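How does a soft toy get its voice?

A page for young readers, by Hacer Kozan

Do you have a teddy bear at home? Please take it in your hands, hold it up, and lean it slowly backward. If it is a modern bear, probably nothing happens. But if it is an old bear, maybe your grandmother's bear, it can make a deep sound from its belly: "Mooo-aaah!" People call this a growl, although to me it is closer to a cow.

The part which makes the sound is called a growler. There is no battery inside and no computer chip. In this page I will tell you how it works, and how you can take good care of an old bear that still has its voice.

First came the squeaker

Before the growler there was a more simple thing, the squeaker. You know it already from the toys of dogs. It is a small bag or box with air inside. When you press it, the air must go out, and it goes out through a very narrow hole. In the hole sits a reed. A reed is a thin strip which can shake very fast. When the air pushes past it, the strip shakes, and this shaking is the sound that comes to your ear.

You can try this with a blade of grass. Put it flat between your two thumbs, hold it tight, and blow in the gap. The grass shakes and it screams terribly. Please do it outside, my family asked me to write this.

Inside the growler

A growler looks like a small can. One end of the can has many little holes, to let the sound come out. Inside the can there are three important parts:

A weight. It is heavy for its size, and it can move up and down.

A bellows. This is a little bag with folds, like the middle part of an accordion. It can open wide and close again.

A reed. It is the same idea as in the squeaker, but a growler has usually a bigger one, and this makes a lower sound.

When you tip the bear over, the weight pulls on the bellows and air comes in. When you put the bear straight again, the weight falls slowly down and presses the bellows together. The air has to leave past the reed, and the bear speaks. The growl is long because the air leaves slowly – if it could leave all at once, you would only hear a short "pff".

In some growlers it works in the other direction, and the bear speaks when it lies down.

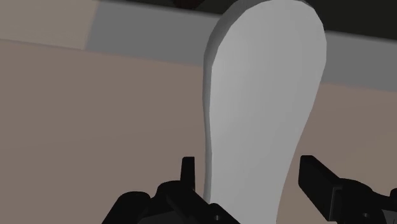

Why are some voices high and some voices low?

Think of a guitar. The thin strings sing high and the thick strings sing low. With reeds it is similar. A short, stiff reed shakes very quickly, and we hear a high voice. A long or soft reed shakes more slowly, and we hear a low voice.

In my collection I have a bear with the name Lustley, and his voice is so low that the cat leaves the room. My smallest bear, Imrie, is only as long as a pencil. A growler is too big for him, so he has a squeaker, and he sounds like a surprised mouse.

How many shakes is that? If a reed shakes 50 times in one second, you hear a very deep hum. If it shakes 1,000 times in one second, you hear a high whistle. Scientists say 50 hertz and 1,000 hertz. It is only a word for "times in one second".

Why do old bears become silent?

When I bought Lustley at a market in April, he said nothing at all. The seller thought that he never had a voice. I tipped him near my ear and I heard a small "tock" inside, so I knew that there was a weight.

In old growlers the bellows can be made from cloth, paper or thin leather. After many years it becomes dry and gets cracks. Then the air goes out through the cracks and not past the reed. The weight still falls, tock, but there is no growl. Sometimes dust sits on the reed, or a thread from the filling is stuck there.

A person who repairs toys can open the seam on the back, take out the can and put a new bellows in it. For Lustley this took one afternoon, and 33 little stitches to close him again. I know it is 33 because I made them myself and two of them I had to make again.

How to care for a bear with a voice

Never put it in the washing machine. Water is very bad for the growler.

Do not shake it. Tip it slowly, back and then forward, and wait until it has finished speaking.

Keep it away from the heater and from strong sun.

If it is silent, please do not cut it open. Ask a grown-up to find a toy repairer.

Let it speak now and then.

Some words to remember

Bellows: a bag with folds that takes air in and pushes air out.

Growler: the can inside a bear that makes a long, low sound.

Hertz: how many times something shakes in one second.

Reed: a thin strip that shakes when air goes past it.

Squeaker: a small part which makes a short, high sound when you press it.

On the next page: how the eyes of toy animals were made, from boot buttons to glass.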